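Brurkley Publishes Good-Practice Guide for Hand-Worn Gripper Work

New guidance sets out common rules for table layout, operator comfort and record keeping at sites that prepare manipulation data for robots

LUKUMAY, February – Brurkley today released its first good-practice guide for sites where people wear or hold gripper devices to carry out everyday tasks as reference material for robot training. The guide covers household work such as setting and clearing a table, handling food items and folding cloth, and applies to seated and standing operators alike.

The document was drafted over two rounds of consultation with equipment makers, site managers and operators. Brurkley received 674 written comments on the first draft, many of them on rest periods and on the fit of straps and supports. The final text contains 54 clauses, each marked as either required or recommended.

"Sites have been writing their own rules, and those rules have often been sensible, but they did not match from one building to the next," said Vesna Janevski, director of standards at Brurkley. "An operator who moves between sites should find the same checks before a session and the same right to stop during one."
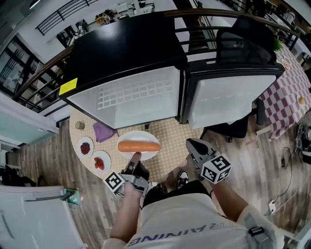 Hand-held grippers with marker cubes in use at a table set with a plated sausage, beans and strawberries.

Under the guide, marker cubes and other tracking surfaces must be clean, firmly attached and free of creases or glare before work begins. Grippers must be checked for loose jaws and worn straps at the start of every shift. Operators may not be asked to continue with a device that pinches or slips, and a replacement must be offered without loss of paid time.

A separate section deals with the work area. Power cables should be routed away from the places where operators walk or rest their feet, and chairs not in use should be moved clear of the table. Dishes, cups and food items are to be listed on a layout sheet, so that a setting can be repeated by another team. Real food used in a session must be logged and may not be eaten afterward.

The guide also addresses privacy. Operators must be told in writing what is recorded and how long it is kept, and they may ask for a recording to be withdrawn before it is released to a client.

Vustutier and Nostano, which both took part in the consultation, have agreed to adopt the required clauses at their own sites. "We expect the layout sheet to make the biggest difference day to day," said Faustino Magaña, head of operations at Nostano. "It takes a few minutes to fill in, and it settles most of the questions that come up later."

Brurkley will offer training on the guide to site supervisors beginning next month, with places for 700 people in the first year. Sessions will be led by Ilgın Aydoğan and Aminu Onyeka, who served as editors of the final text.

The guide is available free of charge from Brurkley on request. Comments for the next revision may be sent to the standards office, to the attention of Gerrit Molefe.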